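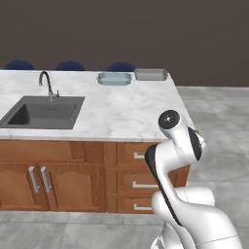

1/ Some notes on how we've been collecting examples for the Brasier arm in the simulated kitchen. A few people asked after my last post, so I'll put it all in one thread.

2/ The target is 3,000 usable examples by the end of December. Usable means the arm finishes the task, the log is complete, and a second person has watched the replay and passed it. We have 400 so far.

3/ Every example is one short task with one sentence attached. "Put the small red thing in the dish by the faucet." "Open the middle drawer." The sentence gets written before the run starts. When we wrote them afterward, people described what the arm did and left out what it was asked to do, and the two drifted apart.

4/ The kitchen is a Platstead layout we've been using since spring. The sink, the dishes, the drawers and the cabinets are all things a task sentence can name. Vi is the tool we use to drive the arm. You move a hand controller, the arm follows, and everything is written to one log per run.

5/ Runs are capped at 60 seconds. If you're not done by then, the run is thrown out. Long runs were mostly people hovering over a drawer handle trying to line up, and the model picked up the hovering.

6/ We work in blocks of 6 tasks and then change the start position of the arm. Early on we left the start position alone for a whole afternoon, and the model got very good at that one start and bad at all the others.

7/ Small objects are the hard part.
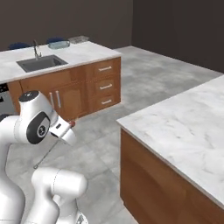

Small red object at the gripper tip, sink island across the floor.

8/ With something that small, the grasp can look fine from one viewpoint and be off from another. Reviewers check all the views before passing a run. It's slow, and it's where most of our rejects come from.

9/ We keep the failed runs in a separate folder with a one-word tag: slip, miss, bump, timeout. They don't count toward the total. Orlando Restrepo wants to use them later to train a model that can tell when a run is going wrong. No plan for that yet.

10/ Wording matters more than I expected. We had "dish," "bowl" and "tray" all used for the same thing by different operators. We decided to keep all three, because people in real kitchens talk that way, but each operator now has to rotate through the list.

11/ Glass dishes are their own problem. They're see-through, so the edge is hard to find in the rendered views, and a placement that looks centered can be sitting on the rim. We now ask for up to three placements per dish from different sides before moving on.

12/ Someone asked if we generate runs with a script. For the drawers, yes, partly. A script can pull a handle all day. The pick and place runs are all driven by hand, and I'd like to keep it like that until the first full training pass.

13/ The Fleltmont kitchen is next. Different counters, different handles, same task list. I'll post the reject numbers for both once we've got enough to compare.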